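ok so the hallway table saga. A few of you asked after my last post and I've got a cup of tea and twenty minutes, so, a thread 🧵

---

Background for the newbies: we moved into the Drendusthorpe flat in March and the hall came with pink walls. Proper salmon pink. My plan was to paint over the lot the first weekend. Then Meifang Liang from downstairs came up with a plate of dumplings, looked at the wall for ages and said if I touched it she'd never feed me again

---

So the pink stayed!! And I've come round to it. I say good morning to the plants on it. Don't tell my sister

---

Which left the problem of what goes in front of a wall like that. I tried a white shelf from Hoani (looked like a dentist's). I tried my nan's old sewing table (lovely, but it wobbled every time the front door shut, and the door in this building SLAMS)

---

Then I saw a listing for a marble top, pick up only, $300. The colour was down as "brown". Just brown. I nearly scrolled past it

---

Guangming Pan drove me out to get it in his van and did most of the lifting while I said helpful things like "careful" and "mind your back". The seller threw in two old blankets and we wedged it upright behind the seats. I've never been so quiet on a roundabout

---
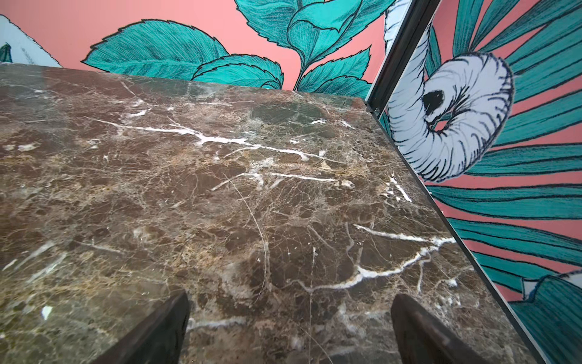
---

I'd been dead set on plain white marble for months, I had a whole folder saved. White would've been fine. But I kept going back to the listing at midnight, and what got me in the end was the white veins, especially the long one that wanders across and splits off into little branches. Next to the teal plants on the wall it looks like it's trying to join in. And there's all that tan and olive crackle through the brown, so the greens have got something to talk to

---

Someone in the replies last time asked if dark stone shows everything. Yes mate. Dust, fingerprints, the ring from the glass you swore you'd put on a coaster. I go over it with a soft cloth and a tiny bit of dish soap in warm water, then a dry cloth. No vinegar!! I learned about vinegar and marble at my last place and I'm still not over it

---

Sealer: I used the Stustarex one because the bloke at the hardware store had it on the counter. Two thin coats, left it overnight between. Smelled like a swimming pool changeroom until morning but the smell went once I'd had the windows open

---

Costs, for the people who always ask (hi Bunen group chat). All up it came to $723 with the legs, the sealer and Guangming's petrol and lunch. The cheapest new one I'd found in a similar size was $964 and it was grey, and I didn't even like it

---

Still to sort: a lamp (small, warm bulb, maybe a mustard shade?), somewhere for keys, and whether I'm allowed a bowl. My partner reckons a bowl turns into a junk bowl in a week. He's thinking of the last bowl

---

If you've got a lamp you love that isn't huge, chuck me a pic. Op shop finds very welcome. Meifang has already vetoed anything with a tassel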